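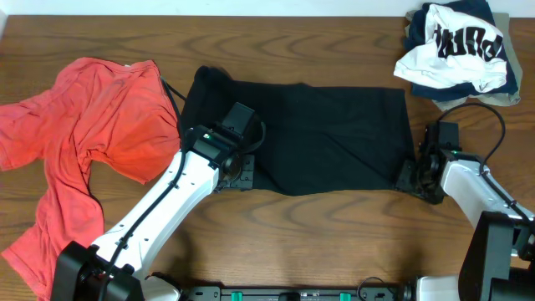 Robot club minutes, 27/08/2019

Minutes by me, Prasanna Seneviratne, since I lost the draw again. I've typed these up from my notebook, so if I've put words in your mouth, tell me and I'll fix it before the next one goes out.

We started late while Medine hunted for the key to the parts cabinet. Last meeting's minutes were read and passed, with one correction: the loaner power supply goes back to Khan in October, and I had written that it was ours to keep. Sorry, Khan!

Folding project

Most of the evening went on this. We're still on T-shirts, and the two arms now run from one program, which makes me very happy after the summer we had. Medine went over the steps for the newer people: pick a shirt, flatten it, one gripper holds an end down while the other takes the far end, then fold and move it to the stack. Dark shirts are still the hard ones for our edge finder, especially on that table with all the wavy grain in it. Medine wants a plain cloth over the wood. Khan said the Brindov judges won't give us a plain cloth and we may as well get used to it. We argued about this for quite a while (I was on Khan's side, for the record) and agreed to keep the bare table for now and try the cloth for one session only.

Khan has logged 163 attempts since we began. The log is on the club drive, and please, please write down the failed ones too - there are gaps, and I know we weren't that good in June. A twisted shirt counts as an attempt even if you give up and straighten it by hand.

Speed came up next. The contest limit is 60 seconds a shirt. Medine thinks we lose most of our time on the flattening and would like 2 people to work on just that. I put my name down, and the other spot is open.

Cables

I asked for a proper look at the cable loops on both arms before we turn the speed up. The clips are fine but I don't love how much slack there is near the wrists. Khan will go over it with me before next session. Until then everybody stays at the slow setting, yes, even you, Medine.

Brindov contest

The entry form needs a team name and we still don't have one. Suggestions so far are Grornthorpe and "The Creases." I voted for Grornthorpe, it went to a tie, and we ran out of patience. Send me your vote by email. We can bring 3 people to the contest table and everyone else can watch from the seats.

Shirts

We need more of them! Any color, any size, clean please. Prints are welcome, the bigger the better, as big lettering really does confuse the edge finder and we'd like to sort that out early.

To do

Khan - cables with me, tidy up the log
Medine - bring a cloth, write up the folding steps
Me - entry form, collect name votes
Everyone - old T-shirts

Next meeting is same room, same time. Medine has the key.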